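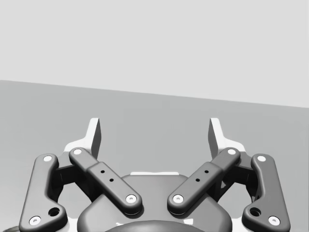

Fixed capacity charge on chilled water bill, can our building get it lowered?

Posted in Building Services > Heating and Cooling

ukau_suite_owner

I own a ground floor office suite in a building with 45 suites. We do not have our own chillers. The building buys chilled water from Pillholm, which runs the cooling plant for this part of downtown. Each suite has its own meter, and the bills come from a separate company, Ásgeirsdóttir Metering.

My bill has three lines on it. The first is consumption, in ton-hours, and that one goes up and down the way I would expect. The second is a capacity charge. The third is something called a return temperature adjustment, which is small some months and not so small in others.

The capacity charge is the one that bothers me. It is $620 a month for my suite and it is the same in winter as it is in summer. In February I had the fan coils off nearly the whole month and still paid it. Over a year it comes to more than what I pay for the cooling itself.

I called the metering company and they said they only pass through what is in the building's supply agreement and I should talk to the owners association. The association manager said the agreement was signed by the developer before any of us bought in, and that it can't be changed. I have not seen the agreement. I was told I could ask for a copy in writing, so I am going to do that.

What I would like to know:

Is it normal for a fixed charge to be this large a share of the bill?

Can a building ask for the capacity to be reduced if it never uses what it signed up for?

And is the return temperature adjustment something I can do anything about from inside my own suite, or is that a whole building thing?

The building is in Ukau, if local rules matter. It opened eight years ago and was never fully leased until recently.

loop_and_riser

Yes, it's normal for there to be a fixed charge, and yes, it's often large. The plant has to be built and kept ready whether you run your fan coils or not. The supplier recovers that through capacity and recovers power and water through consumption. If you had your own chiller on the roof you would have the same cost, except it would show up as a loan payment and a maintenance contract.

Whether yours is too high depends on the contracted capacity for the building against the real peak. Developers tend to sign for the number on the mechanical engineer's drawings, and that number has safety margins in it. The engineer adds some, the developer adds some more, and the owners pay for it later.

You need two numbers. The first is the contracted capacity in tons, which will be in the agreement, usually in a schedule at the back. The second is the highest hourly demand recorded at the building's main energy meter. Ask for that over at least two full summers. The supplier has it. The metering company may have it too, but what they have from the suite meters is not the same thing, because the suites don't all peak in the same hour. Adding up the suite peaks will give you a figure that is too high and it will hurt your case.

If the peak is well below the contract, look in the agreement for words like "capacity review," "redeclaration" or "demand reset." Many agreements let the customer redeclare once, after a set number of years. Some put a floor on how far down you can go. Some charge a fee. If there is a notice period, it will be a hard one and you don't want to miss it. A building I worked on had to give written notice by the end of September or wait another year, and they sent it in October.

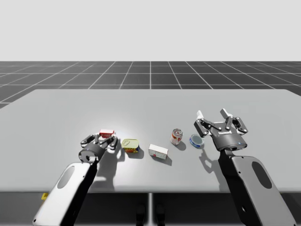 Two robot arms at a light gray table. Computer rendering.

Also check how the capacity charge is divided among the suites. It could be by floor area, by the design load of each suite, or by a fixed table the developer made. If it is by a table, compare your share to your share of the floor area. Ground floor suites sometimes get assigned a restaurant load because the developer was hoping for a restaurant. If your suite was put down for a restaurant and you run an office with six desks, your share is wrong no matter what the building total is. That would be a matter between you and the association. The supplier won't care how you split it.

"It can't be changed" is something a manager says when they haven't read it. I would get the copy before arguing with anyone.

skakance_tenant

We had the same thing in our building and nothing came of it. They told us to read the contract. Try closing your blinds in the afternoon, that helped our bill some.

deltaT_dave_not_dave

The answer from loop_and_riser covers the capacity part. I'll take the return temperature line.

The supplier sends water out cold and wants it back warm. The wider the difference, the less water they have to pump to deliver the same cooling. Your agreement will have a minimum difference in it. Say it is 12 degrees Fahrenheit and the building is only getting 8. The plant is then pumping half again as much water for the same number of ton-hours, and the adjustment is how they bill you for it.

It is mostly a whole building problem but it is made up of suite problems. These are the usual causes, most common first.

Control valves on fan coils that don't close all the way. Water goes through the coil with the fan off and comes back almost as cold as it went in. You can check your own. Turn the thermostat off, wait an hour, and feel the return pipe where the insulation ends near the valve. If it is still cold, the valve is passing. Do this while the rest of the building is running, or the test won't tell you much.

Three-way valves. Some older designs bypass water around the coil on purpose. If every unit in the building has them, that is an expensive fix and the association has to pay for it. If there are only a few left over at the ends of the risers, they can be changed out when the units are serviced.

Dirty coils and dirty filters. The water can't pick up heat if the air can't get to the coil. Filters are cheap. Change yours.

Thermostats set very low. If the room never gets to the setpoint, the valve sits wide open all day and the water goes through too fast. Setting it to 65 does not cool the room faster.

Building pumps running at fixed speed, or a differential pressure setting that is too high. You can't see this from your suite. Ask the manager when it was last looked at.

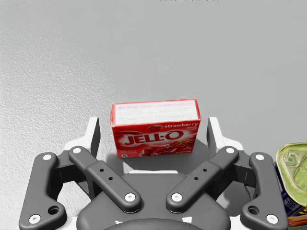
Red strawberry Jell-O box on a gray tabletop

I would ask for the monthly average supply and return temperatures at the main meter while you are asking for the peak demand. It should be the same report. If the difference is poor in winter and fine in summer, leaking valves are the first place to look.

One thing to be careful of. If the building fixes its valves, the recorded peak may come down a little as well, so do the valve work before you redeclare capacity if the timing allows. If the notice date is close, send the notice anyway.

ukau_suite_owner

Thanks. I did the pipe test this morning on both of my units. One return pipe was at room temperature after an hour. The other was cold enough to be sweating, so I have a service call in for that valve.

I sent the written request for the agreement and asked for the schedule with the suite shares in it. I also asked the manager to get the peak demand and the temperature report from Pillholm. I will post what the contracted number is when I have it.

loop_and_riser

Good. When the schedule comes, look at the column for intended use next to your suite number, if there is one.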